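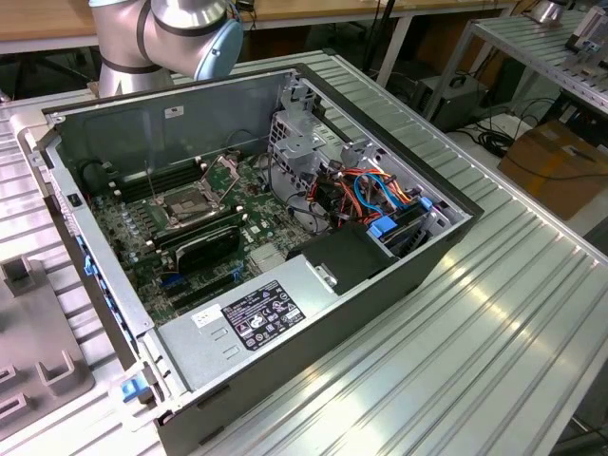 Workshop Electrical and Bench Check, Biria Repair Rooms
Tuesday, December 20, 2022

1. Mains isolator labeled and within reach: OK
Label reprinted after the February check.

2. Extension leads: FAIL
Lead 9 has a nick near the plug. Taken out of use, replacement ordered from Pravus.

3. Bench grounding points: OK
All under the limit.

4. Open equipment unplugged before side panels come off: OK
Reminder posted by the door.

5. Fire extinguisher, tag 848: OK
Gauge in the green. Bracket screw loose, tightened.

6. Walkway to rear exit: ACTION
Boxes stacked on the left. Move to storage within 10 days.

7. First aid kit: OK
Eyewash low, add to next order.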